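Search articles, authors, keywords Search Advanced

3.2 Small drawers and where things end up

Households in the Flerkport sample kept 103 small drawers between them, nearly all in desktop cabinets or on hall tables. We asked each household to empty one drawer, leave it empty until Thursday, and then use it as usual. Westerberg and Ocampo coded the contents in September. Keys, batteries and receipts came back first. Of the 42 households that finished, 6 had put a divider in the drawer by the second visit.

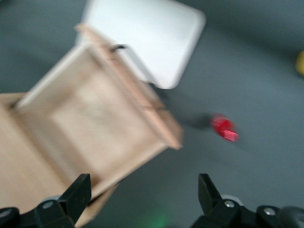

Figure 2. Open drawer with bar handle, no contents.

Depth mattered less than we had expected. Participants talked mostly about the floor of the drawer and whether they could see all of it at once. A plain box such as the one in Figure 2, with a pale floor and no dividers, gives small items no fixed place, and in our interviews people with undivided drawers described pushing things toward the back. Those with dividers named a spot for each item, though several admitted that the spots had changed. Handle type had no clear effect on how often a drawer was used.

Related articles
Văn and Triệu: Hall tables and daily routines
Chu: Labels in shared kitchens
Jääskeläinen: Storage in small apartments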